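September, bench notes, two-arm rig

Started at 4 in the afternoon, finished late. Jelle De Smet was in for the first half and did most of the spannering on the rail while I sorted the wiring. Writing this up the same night so I don't have to rely on memory like last time.

Where we were: both arms had been running off one supply, and the left one kept dropping out when the right one lifted its shoulder quickly. Jelle had blamed the bus adapter, I had blamed the supply. We swapped the supply first as it was the easier job. Each arm now has its own feed, with a common ground between them. No dropouts all session, so for now I'm calling it the supply. The old one is on the shelf with tape round the plug. Please don't borrow it for anything with motors on.

Rail. The mounting plates had crept. Not much, but enough that the saved home positions put the left gripper low. Took both plates off, cleaned the slot, put new T-nuts in and did the bolts up evenly. Thread lock on the plate bolts only. Distance between plate centres is now 436 mm, measured twice with the steel rule. The config still had the old value, so I changed it in both places. It really ought to live in one file and be read from there. On the list.

Zeroed all the joints again after that. The left elbow needed doing twice as I had let it sag while pressing the key. Best done with two people, one to hold the arm at the jig and one at the keyboard.

Cables. The gripper cable on the left arm was catching at the elbow when the wrist turned all the way over. Let out more slack at the top, so it makes a big loop off the gripper, and clipped the rest along the white link. It looks untidy but it clears. I tried a tighter loop first and it pulled on the connector at full reach. The right arm has the corrugated sleeve on it and hasn't given any trouble. I'd like the same sleeve on the left, but there isn't enough of it left on the reel. Added to the Postma order.

There is a thinner wire near the left elbow that still wants a clip. The ones in the drawer are too wide for it.

Walls and table. The flowered paper is staying up. Jeanine Verbruggen put it on the three walls and has offered to do another panel if we ever go taller. The idea was to have a busy background so that we don't fool ourselves with something that only works against plain white. So far the cloth finder copes with the walls better than with the tabletop, where the pale pink roses come up as cloth if I set the threshold too low. I raised it a step and the roses went away. The cost is that it is now slower to pick up anything pale, so we'll need to watch that with light colours.

Cloth tests. Same idea as before: make a heap on the round clear plate, left gripper goes in from the top, right gripper waits at the side with its fingers pointing in and takes whatever gets lifted. Used the plaid shirt, the bright green one and the light blue one, all bundled together towards the back left corner. 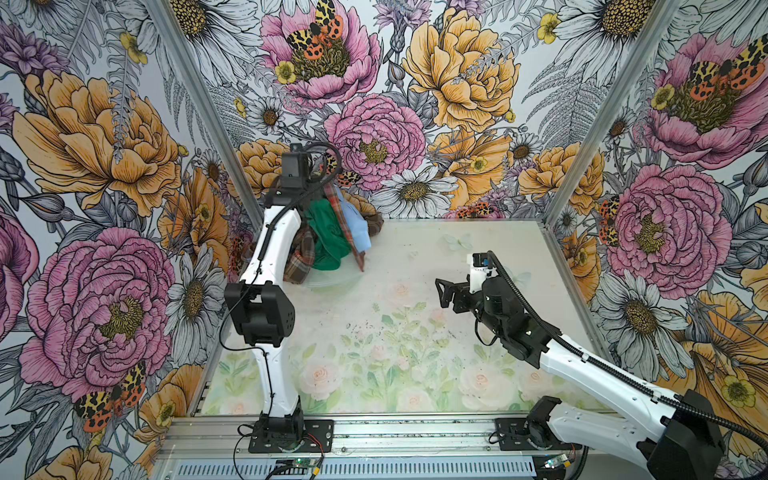 Did 20 tries with the standing settings before touching anything. The left gripper got hold of something nearly every time, so the reach is fine after the re-zero. The trouble is getting hold of one thing. The shirt and the green one came up together far too often, and then the right gripper had two layers to deal with and usually let go of both.

Changed the press depth. The left wrist had been going down until the motor current crossed the limit, which in a soft heap means it goes a long way in. I put a cap on how far it may travel after first contact. It bites less and takes fewer layers. It also misses more on flat patches, where there is no fold to close on. A miss is cheap as it just backs off and tries again a little further along, so I'm leaving the cap in.

Closing speed next. Slower was better on the shirt. It made no difference I could see on the blue one. Left it slow for all of them.

The handover is the weak part. The right arm comes across to the same point each time, whatever the left is holding, and if the cloth hangs to one side it closes on air. Jelle thinks we should have the left arm give a half turn of the wrist first so the cloth hangs roughly where we want it. I would sooner move the right arm to the cloth. We agreed to try his way first as it is a few lines and mine is a week of evenings.

Recorded the later runs. With these added the folder stands at 352 episodes, including the bad ones. I haven't thrown any out. I did rename the folder as the old name had a space in it, which broke the export script. If your copy of the script can't find anything, that's why.

Other bits:

The controller boards are still sitting loose under the arms. They should be on standoffs. Jeanine has some nylon ones at home.

The table needs a wipe before the next session. There are specks all over the middle and I don't want them in the recordings.

Wrist motor on the right arm was warm to the touch at the end, not hot. The left one was the same. Check again after a longer run.

The bracket on top of the right gripper is the Bikotau print, second version. Holes line up now. The first version can go in the bin.

Grollus have not answered about spare gripper fingers. Will ring them.

Drultar branch: merged the travel cap and the new plate spacing. Did not merge the threshold change, it's only set locally on the bench machine until I've tried it with something cream or white.

Next time: wrist turn before handover, clip for the thin wire, standoffs, wipe the table. If there's time left, the same heap again moved towards the front of the table, to see whether the left arm still reaches the far side of it without the elbow folding in.

Supplies switched off at the wall, arms parked by hand.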